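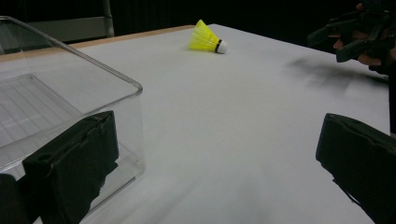 Stringing bench notes, 2023-10-29

Search the notebook
Enter keyword Go

Long day at the bench, and a really good one. Writing it up tonight while my fingers still remember it. Most of this is tension loss and the shared holes at the top of the Vulluvthorpe club rackets, with some cleaning notes at the end.

Job 1593

Club racket, older Udovik frame, string gone in the sweet spot. Cut the bed out from the middle, working outward in a spiral so the pull comes off evenly. I've seen what happens when a racket sits for a week with its crosses snapped and its mains still tight, and this one had the start of it: the head a hair wider than its twin when I laid one on top of the other. It came back to shape in the mounts without any persuading. Lovely old frame, nice and stiff, paint chipped along the top from being dragged on the floor.

Restrung with the white Trostumov, the thin one. I do like this string! It's slippery enough that the crosses weave without burning the mains, and it has a crisp little sound when you plink it. Downside is that it kinks if you let it come off the reel in coils, so walk the whole length out across the room first and let the twist run off the end. I skipped that on the first racket and spent ages chasing a curl through the throat.

Tension loss

This is the bit I've been wanting to nail down. Customers keep saying a fresh job feels great the first night and dull the week after, and I'd been putting it down to imagination. So I've been tapping the string bed with a pencil and recording the pitch on the phone, right off the machine and then again the next evening, with the racket left in the same spot on the shelf and nobody playing with it.

The drop overnight is plain to hear. What surprised me is how much depends on the pull. With the bar let down slowly and left to settle before clamping, the next-day pitch was much closer to where it started. With quick clamping, the sort of thing I do when there's a pile waiting, it sagged. Same string, same frame, same reference setting.

So, new habit: let the bar come level, give it a slow breath, bring it level again if it has crept, then clamp. It adds time to every racket and I don't care, the bed feels so much more even across the face.

I also tried a light pre-stretch by hand on one job (string looped around the door handle, leaning back like I was waterskiing). It held pitch best of the lot, but it played a bit boardy for my taste. Worth offering to the hard hitters. I wouldn't do it for juniors.

Caveat for anyone reading over my shoulder: it's a pencil and a phone. The pitch tells me whether a given bed has changed. It doesn't tell me anything about one pattern compared with another, so please don't line the numbers up side by side.

Shared holes at the top

Hannelore Ackermann came by after lunch with 3 of the club rackets and the complaint that the top cross always breaks in the same place. She was right, too. On all of them the break was hard up against the grommet.

Pulled the bumper back for a look. The grommet barrels had been cut through on the inside edge, so the string was bearing on bare carbon. You can't feel it with a fingertip but you can with a scrap of string – floss it back and forth and it comes out fuzzy. Replaced 6 grommets between them, all from the shared holes at the shoulders, and flared the ends gently with the warm awl.

Blocked shared holes: I have been too rough here. Forcing the awl in next to a tight string scrapes the coating and there's your weak spot, waiting. Things that worked better today:

– Cut the string end at a long slant, sharp as a needle. Recut it often.
– A drop of candle wax on the last inch.
– Thread a short loose offcut through the shared hole before tensioning the first string, then pull it out when the second one needs to go in. It holds the way open. This is brilliant and I can't believe I've gone years without it.
– If the awl has to come out, use the blunt polished one and go in along the frame side.

Hannelore also wanted to talk about tying off. She does a double half hitch and I've been using a Parnell since March. We each tied off a scrap on the junk frame and hauled on it. Hers pulled in a little more before it bit, mine sat neater, and both held. No winner declared. She did point out that I tug the knot with the string wrapped around the pliers, which can nip it, and she's right about that as well. Pull straight, away from the grommet, steady.

Clamps

The Tawfik clamps were slipping again on the thin string. My first thought was to tighten the dial, and that would have been the wrong thing, it just crushes the string and leaves ghost marks. They were dirty! Alcohol on an old toothbrush, in between the teeth, then a strip of cotton pulled through. Brown gunk all over the cotton. After that they held with the dial backed off a touch from where it had been. Going to do this at the start of each session from now on.

One clamp base still drags in its track near the far end. There's a burr on the rail, I can catch a nail on it. Needs a fine stone and some patience, and I had run out of the second of those by evening.

Loose ends

Calibrated the bar with the luggage scale before and after. Same reading both times, so the tension notes above can stand.

White Trostumov is getting low. There's enough for the jobs on the rack if I don't waste any. The yellow is fine, barely touched.

Rack has 14 rackets waiting, mostly juniors, mostly the same pattern, so I'm going to string those in a batch and leave the tension setting alone in between.

Want to try next: a two-piece job on one of Hannelore's with the crosses started at the top, to see if the shoulders sit any quieter. And the same pencil test after an actual evening of play, with somebody who hits hard and doesn't mind me tapping at their racket between games.

Udovik with the chipped paint goes back to its owner with new tape along the head and a note about floors.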